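The Smallest One

by R. Tamošiūnaitė

I should say right away that I never wanted the bowls. When my aunt's house in Trornevton got divided up, my brother asked for the piano and my cousin asked for the good knives, and I was out in the yard eating a plum, so I got what was left in the kitchen. One box, with bowls on one side of my name and GOOD LUCK on the other, in marker.

The box rode on my lap the whole way home on the 21 bus. It was August and the windows were stuck. Every time we hit a pothole, the box made a noise like somebody clearing their throat.

I'd known those bowls my whole life, of course. Red on the outside, then orange, yellow, green, and on down through the blues, until you got to the pink one in the middle, which was so small my aunt only ever used it for one thing. She cracked a single egg into it before the egg was allowed near the others. "You meet it first," she'd say. She treated boyfriends the same way (mine, not hers).

I left the box by the door for a while. Then one evening I got home with flour on sale and the idea that I would make her plum cake, the one she brought to everything, and I cleared a spot and got the bowls out. I put the whole stack down on the wood and just stood there with my coat on.

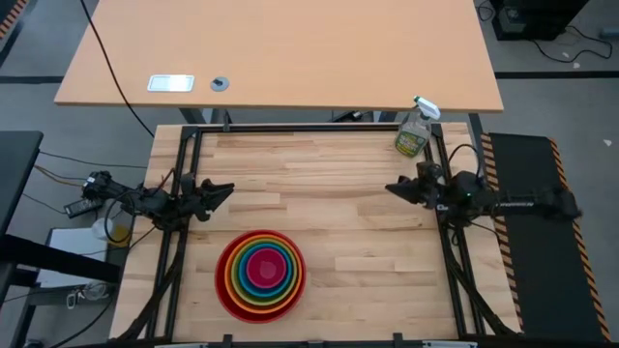
Word count so far: 243

That last line is from my notebook, by the way. I was supposed to be writing a story that night, 348 words for a contest the Wolo bakery was running, first prize a year of rye bread. I'd been stuck on the opening since breakfast, and I figured cake might shake something loose. It usually does.

So I started taking the bowls apart. The red one came off easy. Orange, fine. Yellow stuck a little and I had to twist. By the time I got down to the blue I had bowls all over the place and no room for the flour, and I had to start putting things in things again just to make some space. Sugar in the green. Plums in the orange, and there were a lot of plums. I'd bought some 50 of them because the man at the stall was closing up and gave me a look.

I picked up the pink one last, and there was a piece of paper underneath it. It was folded about as small as paper goes, and soft at the corners like an old bus ticket.

I'm not going to pretend I was calm. I washed my hands, dried them, and then washed them again. I thought, well, it's money, or it's a love letter, or it's the name of whoever drove her to Tretent that summer she wouldn't talk about. I had it all worked out by the time I got the thing open - I even had him tall.

It said: butter first, then sugar. You always forget. And under that: call your brother.

Now, she could have written that for anybody. She forgot the butter herself half the time, and she had a brother too, my dad, who she didn't speak to for most of the years I was in school. I don't know how long it had been in there. I don't know which one of us was supposed to find it. I read it maybe ten times with plum juice running down my wrist.

Then I did the butter first. It does make a difference, I'm sorry to say! The batter went pale and fluffy the way hers did, and I cracked each egg into the pink bowl and met it, and they were all very nice eggs.

While the cake was in the oven I called my brother. It rang for so long I nearly hung up. He answered out of breath and said he'd been trying to move the piano by himself, and could I tell him why anybody needed a piano, and I said I didn't know, had he looked inside it?

It got quiet on his end. Then I heard the lid go up.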